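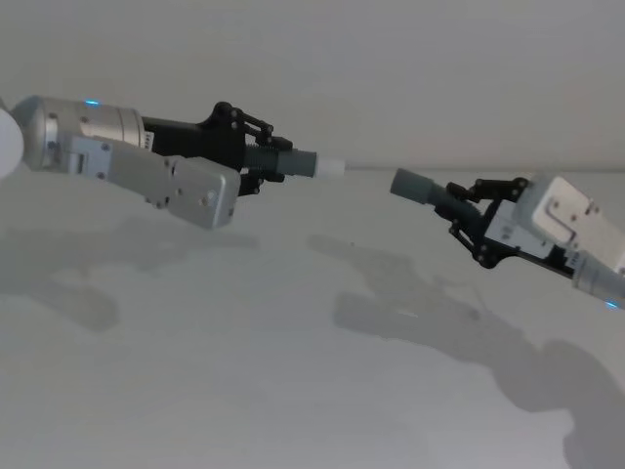

豆の畑と台所　育てて食べる参加者募集（Pestura 豆部）

Pestura豆部では、6月から10月までの5か月間、高原の畑で在来の豆を育て、収穫し、煮て食べるところまでをいっしょにやってくださる方を募集します。定員は8名です。畑の経験は問いません。豆が好きな方はもちろん、給食の煮豆を最後まで残していたという方も歓迎します（豆部の中にもそういう人間がいて、いまでは誰よりもおかわりをします）。

豆はほんとうに面白いです。乾いた小さな粒のまま冬を越して、土に入れて水気がまわると、ぐいっと首を持ち上げて出てきます。あの、まだ土をかぶったまま背中を丸めている芽を朝いちばんに見つけたときのうれしさといったら！　毎年見ているのに、毎年だれかが畝の端から大声で呼びます。今年はその声を、新しく来てくださる方にもあげてほしいと思っています。

豆部のこと

Pesturaは、種を持ち寄って育て継ぐ人のゆるい集まりです。菜っ葉の係、麦の係、芋の係といろいろあって、豆部はそのうちのひとつです。もともとは近所の家の納戸に残っていた豆をわけてもらい、まけるかどうか試したのが始まりでした。名前のわからない豆も多く、「おばあさんの豆」「味噌の豆」「土手の豆」といった呼び名のまま預かっているものもあります。

種は冷暗所にしまっておけばずっと使えるというものではなく、何年かおきにまいて新しい種を採らないと芽が出にくくなります。だから毎年、少しずつ畑に出して更新しています。ところが豆は草取りにも収穫にも手がいりますし、莢をはずして選り分ける作業は、人が多いほど早くて楽しい。そこで、種の更新と食べる楽しみをまとめて一シーズンの活動にして、外からの参加者を迎えることにしました。

商売ではないので、たくさん採れることを目標にはしていません。不作の年には不作の話をして、その少しの豆をみんなで煮ます。

畑と台所の場所

畑はZumorholmにあります。Zumorholmは高原の古い牧場跡を分けて使っている共同農園で、豆部の畑は入口からいちばん奥、沢に近いゆるい斜面です。夏でも朝晩は上着がほしくなるくらい涼しく、花豆のように暑さを嫌う豆でもちゃんと莢をつけてくれます。土は黒くて軽く、雨のあとはよく靴につきます。風はけっこう強いです。支柱が倒れるのはだいたい台風の前で、台風の当日はむしろ覚悟ができているので倒れません（と、豆部では言われています）。

台所はHaddadinという食堂をお借りします。畑から農道を下ったところにあり、活動日の午後は厨房の奥の大きなコンロと広い調理台を使わせてもらえます。大鍋がそろっていて、天井が高く、湯気がこもりません。豆を煮る日にこれがどれだけありがたいか、やってみるとわかります。

雨が強い日の室内作業は、農園の作業棟で行います。屋根のある土間があって、莢を広げて干したり、腰かけて豆を選ったりできます。

今年育てる豆

今年は5種類を育てます。どれも味も育ち方も違うので、畑を歩くだけで見比べができます。

青大豆
莢が若いうちは枝豆で、熟してからは浸し豆や豆腐で食べます。枝豆の時期はとにかく短いので、活動日とうまく重なるよう、種まきを少しずつずらします。それでも毎年ちょっとずれます。ずれて少し硬くなった枝豆は豆ごはんにすると甘くておいしいので、安心してください。

黒大豆
葉が大きく茂り、株もどっしりします。倒れやすいので土寄せをしっかりやります。収穫が遅く、最後まで畑に残っているのがこの豆です。煮汁の色がきれいで、豆を食べたあとの汁を取り合いになります。

白小豆
育てにくいと言われますが、そのぶん莢を開けたときの感激が大きい豆です。莢ごとに熟す時期がばらばらで、色が変わったものから順に摘んでいきます。根気のいる作業なのに、なぜか参加者に一番人気があります。白あんにしたときの香りは、赤い小豆とはまた別のものです。

虎豆
つるが伸びるいんげんの仲間で、支柱を高く立てて育てます。白地に茶色のまだらが入った豆で、煮るとねっとりします。煮豆の王様だと言う人がいて、花豆派の人と毎年言い合いをしています。

花豆
つるの勢いがすごいです。赤い花が咲き、ハチがよく来ます。涼しいところでないと実がつきにくいので、Zumorholmの畑だからこそ育てられる豆です。種まきに時間がかかるため、こちらは豆部で先に苗を用意しておき、最初の活動日に皆さんと植えつけます。

5か月の流れ

活動はおおむね隔週で、朝から午後まで行います。日程は春の説明会のときにまとめてお渡しします。天気しだいで作業の順番が入れ替わるので、以下は目安として読んでください。

6月　種まきと苗の植えつけ
畝を整え、大豆と小豆をまきます。種をまいたあとは鳥よけの糸を張ります。ハトは見ています。ほんとうに見ています。まき終わって道具を片づけているうちに、もう電線に並んでいることがあるので、糸は必ずその日のうちに張ります。虎豆も同じ時期にまいて、花豆の苗は支柱の根元に植えつけます。畑の端には予備の種もまいておき、欠けたところがあれば次の活動日に植えなおします。

7月　草取り、土寄せ、つるの誘引
草が一番元気な時期です。三角ホーで根元を削り、そのまま土を寄せていきます。つる豆は放っておくと隣の支柱に渡ってしまうので、巻きつく向きに合わせてそっと戻してやります。つるには巻く向きがあって、逆に巻いてやっても次に来たときにはほどけています。こういうところが豆は頑固で、好きです。

8月　花と枝豆
花が咲き、莢がふくらんできます。暑い時間は作業をせず、昼前に切り上げて食堂に下ります。枝豆はもいだらすぐ茹でたいので、この日ばかりは全員の動きが早いです。塩を多めにふって莢をもみ、うぶ毛を落としてから大鍋へ。湯気の立っているところを、ざるを囲んで立ったまま食べます。

9月　白小豆の摘みとり、虎豆の収穫
色の変わった莢から摘んでいきます。はじけて飛ぶ豆もあるので、摘むなら朝のうちが向いています。摘んだ莢は作業棟に広げて干し、乾いたものから順に豆を出します。虎豆は莢がかさかさと音を立てるようになったら採りどきです。

10月　大豆の刈りとり、脱穀、選別、種のわけあい
葉が落ちた大豆を刈って束ね、干してから棒でたたきます。たたくのは気持ちいいです！　そのあとに、箕であおって殻を飛ばし、虫食いや割れを手で選り分ける長い時間があります。ここは腰を落ち着けて、お茶を飲みながらやります。最後に、来年の種にするぶんを取り分け、残りを皆さんで分けて、鍋を囲んでおしまいです。

活動日のおおまかな時間

午前8時　農園入口に集合、畑のようすを見てまわる
その後　畑の作業。途中で必ず休みを入れます
昼前　道具を洗って片づけ、食堂へ移動
昼　みんなで昼食
午後　豆の下ごしらえ、調理、記録の書きこみ
夕方になる前に　解散

朝はまず畑をひとまわりします。作業の指示はそのあとです。前回から何が変わったか、葉の色はどうか、虫はいるか、自分の目で見てから鍬を持つと、同じ草取りでもまるで違ってきます。早く着いた方は先に見てまわっていてかまいません。見つけたことはどんどん教えてください。

台所でやること

乾いた豆を水につけるところから始めます。と言っても戻すには時間がかかるので、その日に煮るぶんは豆部で前の晩につけておき、皆さんには次回のぶんを量ってつけてもらいます。持ち帰って家で戻してくる係もあります。冷蔵庫の中で豆がふくらんで容器のふたを押し上げていた、という報告が毎年届きます。大きめの容器をお使いください。

煮かたは豆ごとに違います。皮の薄いもの、しわの寄りやすいもの、灰汁をよく捨てたほうがいいもの。差し水をするかしないかだけで、台所の意見は割れます。豆部ではどちらが正しいと決めず、鍋を分けて両方やってみて、食べて話します。

ひとつだけ、全員に守ってもらう決まりがあります。虎豆や花豆などいんげんの仲間は、生や加熱の足りない状態で食べるとおなかをこわします。しっかり水で戻し、沸騰した湯で芯までやわらかくなるまで煮ること。途中の味見は、担当が煮え具合を確かめてからにしてください。低い温度でじっくり、という調理法はこの豆には使いません。

これまでに作ったのは、浸し豆、打ち豆の汁、白あんの団子、虎豆の甘煮、花豆とトマトの煮こみ、黒豆の炊きこみごはん、豆腐、呉汁などです。甘くない豆料理をもっと増やしたいと思っています。ご自分の土地の食べ方や、家で作っている料理があれば、ぜひ教えてください。外国の豆料理も大歓迎です。

味噌は仕込みが冬になるので、今回の活動には入れていません。ただ、畑の大豆が十分に採れた年は2月に味噌の会を開きます。そのときは参加者の皆さんに先にお知らせします。

記録帳について

豆部には、Gendsteadという名前の記録帳があります。もともとは棚にあった布張りの帳面の題字で、由来を知る人がいないまま名前だけ引き継いでいます。いまはその何冊目かを使っていて、まいた日の天気、芽の出かた、花の色、莢の手ざわり、煮たときのにおい、誰かの感想など、何でも書きます。

活動日の最後に少し時間をとって、全員で書きこみます。文章でも絵でも、単語ひとつでもかまいません。「硬い」「栗みたい」「ハトに負けた」。あとから読み返すと、収量の数字よりもこういう一言のほうが、その年の畑をよく思い出させてくれます。去年の帳面には、白小豆の莢を開ける音だけを延々と書き分けたページがあって、豆部の宝物になっています。

書きこんだ内容は、次に同じ豆を育てる人に渡します。お名前を残したくない方は無記名で結構です。

こんな方に来てほしいです

・5か月のあいだ、できるだけ続けて来られる方。仕事や体調でお休みする日があるのはかまいません。種まきの回と、最後の選別の回には、なるべくいらしてください
・土と虫がそこそこ平気な方。得意でなくて大丈夫です
・単調な作業をおしゃべりしながら、または黙ってやるのが好きな方
・食べることに興味がある方
・知らない人と大鍋を囲むのが、まあ嫌ではない方

庭やベランダでもう豆を育てている方、これから移住先で畑を始めたい方、料理の仕事をしている方、ただ週末に外に出る口実がほしい方。これまでの参加者もいろいろでした。畑のことを何も知らない方の質問で、長くやっている側が初めて気づくことがよくあります。「どうして豆は最初の葉っぱだけ形が違うんですか」と聞かれて全員で畝にしゃがみこんだ日は、その日の草取りがまったく終わりませんでした。でもあれはいい日でした。

応募は高校生以上の方とします。未成年の方は保護者の同意をお願いします。小さなお子さんを連れての参加は、刃物と火を使う日があるため今回はお受けできませんが、10月の最後の鍋にはご家族もどうぞ。

参加費と昼食

参加費はかかりません。種、苗、支柱、肥料、鍬や鎌などの道具は豆部で用意します。

昼食は食堂の定食で、1食650円です。当日、食堂にお支払いください。ごはんと汁と小鉢がついて、汁の具はたいてい畑のもの（つまり豆の多い季節はかなり豆）です。お弁当を持ってきて、同じ席で食べていただいてもかまいません。

農園までの交通費は各自でご負担ください。事故やけがに備えた行事保険には豆部でまとめて加入します。手続きに必要なことは、参加が決まった方に個別にうかがいます。

報酬はありませんが、収穫した豆は種のぶんを除いて皆さんで分けます。量はその年しだいです。たくさんのときは袋に入れて、少ないときは封筒に入れてお渡しします。育てた豆の種も、希望する方にはお分けします。もらった種は売らずに、育てるか、育てたい人にあげてください。

アクセスと送り迎え

自家用車の方は、農園入口の砂利の駐車場をお使いください。奥の畑までの農道は幅が狭く、すれ違いができないので、乗り入れは道具を積んだ車だけにしています。入口から畑まではゆるい登り坂を歩きます。道ばたの花がきれいなので、この坂は急がないほうがいいです。

電車の方は、最寄り駅から車で送り迎えをします。申しこみのときに「送迎希望」と書いてください。帰りは食堂から直接駅に向かいます。

服装と持ち物

・汚れてもいい長袖、長ズボン
・帽子（つばの広いもの、あごひもがあると風の日に助かります）
・長靴。朝露がすごいので、晴れていても長靴です
・作業用の手袋
・飲み物。畑には自動販売機がありません
・雨具
・薄手の上着
・タオル
・台所用のエプロンと、髪をまとめるもの
・豆を持ち帰る容器
・虫よけ、日焼け止めは必要な方だけ

台所に入る前に着替える方が多いです。食堂の裏に着替えられる部屋があります。畑の服のまま調理台に立つのはご遠慮ください。

体のことと安全のこと

中腰の作業が続くので、腰や膝に心配のある方は事前に教えてください。座ってできる作業がたくさんあります。豆の仕事の半分は座り仕事だと言ってもいいくらいで、莢むきと選別に専念してくださる方がいると、ほんとうに助かります。

大豆、小豆、いんげん類のほか、台所では小麦、卵、乳製品、ごまを使う日があります。アレルギーのある方は、申しこみのときに必ず書いてください。大豆アレルギーの方は、脱穀のときの粉ぼこりもありますので、主治医とご相談のうえでお願いします。

ハチが来ます。花豆の花の時期はとくに多く、静かにしていればたいてい何も起こりませんが、過去に刺されて具合が悪くなったことのある方はお知らせください。黒っぽい服と香りの強いものは避けてください。

雷が近づいたら作業はすぐに中止し、作業棟に入ります。警報が出ている日は活動そのものをお休みにします。中止のときは朝6時までにメールでお知らせします。小雨なら、やります。小雨の日の豆畑は葉に水玉がのって、とてもきれいです。ただし葉が濡れているときにいじると病気が広がりやすいので、そういう日は見るだけにして、作業棟で支柱の紐を切ったり、古い種を選ったりします。

農薬と肥料について

豆部の畑では農薬を使っていません。虫は手で取ります。カメムシの多い年は取っても取ってもきりがなく、防虫ネットをかけたり、あきらめたりします。肥料は植えつけ前に堆肥を少し入れる程度です。豆は根につく菌のおかげで自分で養分をまかなえるところがあり、やりすぎると葉ばかり茂って莢がつきません。10月に株を抜いたら、根についた小さなこぶをぜひ見てください。

他の区画にはそれぞれの考え方で畑をやっている方がいます。隣のやり方に口を出さないことと、通路をふさがないことは、農園全体の約束です。

申しこみ方法

件名を「豆の参加希望」として、以下を書いたメールを、Pesturaの案内ページにある豆部の宛先までお送りください。

・お名前（ふりがな）
・お住まいの市町村
・連絡のつく電話番号
・車か電車か、送迎希望の有無
・アレルギー、体のことで知らせておきたいこと
・好きな豆、または苦手な豆と、その理由

最後の項目は、長くても短くてもかまいません。豆部一同がいちばん楽しみに読むところです。嫌いな理由を熱心に書いてくださった方が、最終日に鍋の底をさらっていたこともあります。

締めきりは4月末です。お返事は、届いたメールから順にお出しします。しばらく待っても返事がないときは、迷惑メールの箱を見てから、もう一度お送りください。

定員を超えたときは抽選にします。経験や文章のうまさで選ぶことはしません。抽選にもれた方には、最後の鍋の会のご案内をお送りしますので、よかったら豆を食べにいらしてください。

説明会

5月に、食堂で説明会を開きます。日程表をお渡しして、畑まで歩き、支柱を立てるところを少し手伝っていただきます。豆を使ったお昼も出す予定です。参加が決まった方はなるべくお越しください。都合がつかない場合は、資料をお送りして電話でご説明します。

迷っていて、話を聞いてから決めたいという方には、畑の見学もできます。冬のあいだは枯れた支柱の跡と土しかない畑ですが、遠くの山がよく見えますし、作業棟には昨年の豆の瓶が並んでいます。ふたを開けて、手を入れてみてください。ひんやりして、さらさらして、気持ちがいいです。見学を希望する方も、豆部の宛先にメールをください。

途中でやめるとき

仕事の都合、引っ越し、思っていたのと違った、どんな理由でも途中でやめてかまいません。ひとことメールをいただければ十分です。それまでに世話をしてくださったぶんの豆は、収穫のあとにお送りします。

写真について

活動中に豆部で写真を撮り、Pesturaの案内ページに載せることがあります。顔が写るのを避けたい方はあらかじめお知らせください。参加者どうしの写真も、載せる前に本人に確かめるようお願いします。豆の写真はいくらでもどうぞ。

お問い合わせ

申しこみと同じ宛先で受けつけています。畑に出ている時間は返事が遅れます。電話は、申しこみのあとに当番の番号をお知らせします。

それでは、好きな豆の話をお待ちしています。

Pestura 豆部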